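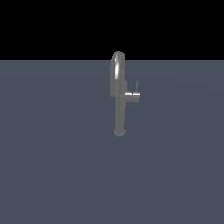

灰蓝平面上的鹅颈水龙头,渲染图。

七月,下午四点多开始记

今天基本都耗在 Zondon 停火那一批消息上了,趁还记得,赶紧写下来,不然下周看编码表又要骂自己当时在想什么。

先说结论还没有的部分:Zondon 停火到底算从哪天生效,我还是定不下来。电台稿子说双方代表在 Feltier 签了字,签完就生效;民兵那边的发言人接电话时说要等“命令传到最后一个哨所”,这话怎么编码啊!我暂时在生效日期那一栏填了签字当日,备注里写“一方有保留”,置信度给中。Yasuo Matsuda 看了一眼说可以,但他希望另开一栏放“各方自称的生效时间”。我嘴上说好,心里想的是表已经够宽了,我的屏幕要横着拖三次才看得到最后一列。不过他说得有道理,明天加。

本批一共202条原始记录,电台、地方报纸、教区的通报、几个当地记者转来的语音都在里面。上午先跑了一遍 Sugiyama 去重(给新来的同事说一声,这是我们自己那个脚本的名字,别去网上搜)。跑出来的结果老实讲挺一般。它把“Feltier 北边桥头交火”和“Feltier 桥头设卡收费”并成一件事了,就因为地名一样、日期挨着。交火和收过路费差得远呢!我把这两条手动拆开,又往回翻了翻上个月的合并日志,发现类似的情况还有,都是带“桥头”两个字的。怀疑是地名权重给得太高,事件类型那项几乎没起作用。

试过的办法:
把地名权重调低一档,桥头那组拆对了,可是 Brasonach 公路上那次伏击又被拆成了两件,一件写“卡车遇袭”,一件写“商贩车队遇袭”,看车牌和司机的名字明明是同一拨。
把事件类型改成必须一致才准合并,更糟,各家用词太乱了,“袭击”“冲突”“事件”“骚乱”混着来。
最后又调回原来的权重,加了一张人工复核单,凡是同地点、不同类型的一律不自动合并。慢是慢一点,心里踏实。

午饭后弄流离失所的数字,这块最头疼。Feltier 的教区登记册上写的是409户,有名字有村子,我看过扫描件,字虽然潦草,页码是连着的。电台晚间新闻说的是“500人左右”。一个是户,一个是人,差别大得很,可转载的几家全都当成同一个东西,有一家干脆写成“四五百名难民”。又不是跨境,哪来的难民,境内流离失所者就是境内流离失所者,这个词我每个月都要改一遍。

处理方法记在这里:登记册那条作主来源,单位填“户”,不折算成人。我知道有人习惯乘个系数,以前我也乘过,后来拿老资料核对,发现分家的、寄住的、单独跑出来的年轻人全混在里面,乘出来的东西我自己都不敢引。电台那条留作次来源,单位填“人”,原文抄在备注栏。两条都不删。汇总表里只显示主来源,点开才看得到另一条。

还有一点拿不准:登记册上有几页注明是从 Zondon 过来的,不知道是停火前走的还是停火后走的。如果是停火后还在往外跑,那“停火”这两个字后面得打个问号。给教区那边留了话,请他们看看登记时有没有写到达日期。还没回。那边下午常常没信号,不急。

说到距离,顺便更正一个我自己的错。上次笔记里我写 Zondon 到 Feltier 走大路是一天路程,今天听语音,当地记者说两地相隔40公里,雨季里车走不走得通看运气。我那个“一天”是从一篇旧报道抄来的,原文写的其实是步行。已经在地名表里改了,把交通方式单列出来。以后看到“一天路程”这种写法,大家先问一句:怎么走的?

关于伤亡那一栏,和 Yasuo 聊了半天,意见不太一样。Brasonach 公路那次伏击,地方报纸写“多人伤亡”,没有数字,卫生站的护士说收治了伤者,也没给人数。他的意思是空着,我的意思是填“有,未知”。空着的话,做图的人会当成零,这种事又不是没发生过(去年那张图我到现在还不好意思看)。最后他同意了,条件是我去把做图那边的读取规则也改掉,让“有,未知”显示成空心圆。行吧,活儿又回到我手上了。

另外他提醒我,语音转写不要只留译文。我翻译那段发言人的话时,把一个词译成了“撤离”,他听完原声觉得更接近“后撤一段”。我又听了四遍,电话里风声很大,确实两种都说得通。现在原声、转写、译文三样都挂在记录下面,译文里那个词用方括号括起来,注明两种读法。拜托后面用这条的同事别只挑顺口的那个。

零碎的:
复核单模板放在共享目录里了,和去重日志同一层。
电台稿的时间戳是播出时间,采访时间要另外问,不要混填。
“地方官员称”如果没有姓名和职务,来源等级一律往下降一级,这个上次说好的,我今天又看到有人没降。
消息人士的电话号码不要写进备注栏!!写进加密的那张联系人表。我已经挪走了一条,没改别的。

还没做完的:Zondon 西边两个村子的位置。地图上有一个同名的,在 Brasonach 另一头,方向完全不对,可是脚本偏偏爱往那儿放。先把坐标精度改成“地区级”,等记者回话问清是靠河还是靠山,再往细里填。如果哪位同事手上有老一点的行政区划图,麻烦扫一份给我,黑白的也行。

明天先加“自称生效时间”那一栏,再改空心圆,然后把剩下的复核单过完。教区若是回了到达日期,409户那条要第一个更新。现在快七点,语音还有两段没听,戴着耳机听到最后已经分不清是谁在讲话了,留到早上。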